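Virnstead Teaching Lab: Bench Photos

Posted 11/07/2023 by Bakari Shemweta

Quick page, more to come when I get a minute. People keep asking what the wet bench looks like now that the Pacheco room is painted and the glass is out of its boxes. Same bench, same black cloth, that pale green wall everyone had an opinion on in March (I like it).

Glassware was ordered through Ondura, 50 tubes and a mix of beakers and flasks. Most of it is still in the cupboard. Racks came over from the old Clesance building, washed twice. If you're setting up for a group of 11 or more, tell me the day before, not the morning of.

Tubes and racks

Six glass tubes in the clear rack at the back, one row, all upright. Shorter rack next to it has just the one tall tube, leaning. Beaker with the white graduations over on the left. Pink tip box goes against the wall, far right, please put it back there when your done.

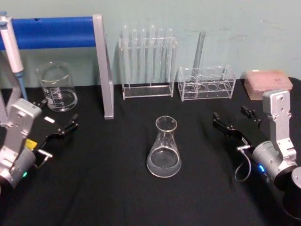 Flask

Conical flask, held by the neck, a little clear liquid in the bottom. Wide base, flared rim, my favorite shape of anything in the cupboard. Rest of the kit lined up along the back by the wall so the front stays free for working. 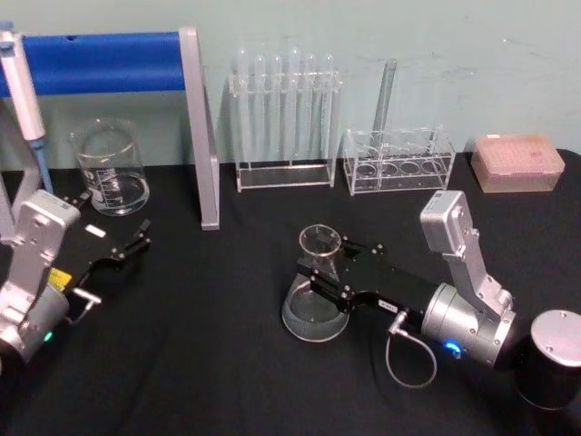 Odds and ends

Black cloth gets shaken out on Fridays, outside, not over the sink. Spills on it get wiped right away and written in the book.

Chipped glass goes in the marked bin by the door. Not back in the cupboard! Found two in there last week.

Labels for the drawers are printed, 17 of them, still need sticking on. Pipette tips are fine for now, we have 2,000 spare on the top shelf. Brushes are low, have asked for more.

More pictures once the drawers are done and the sink side is tidyed up. Send me yours if you took any.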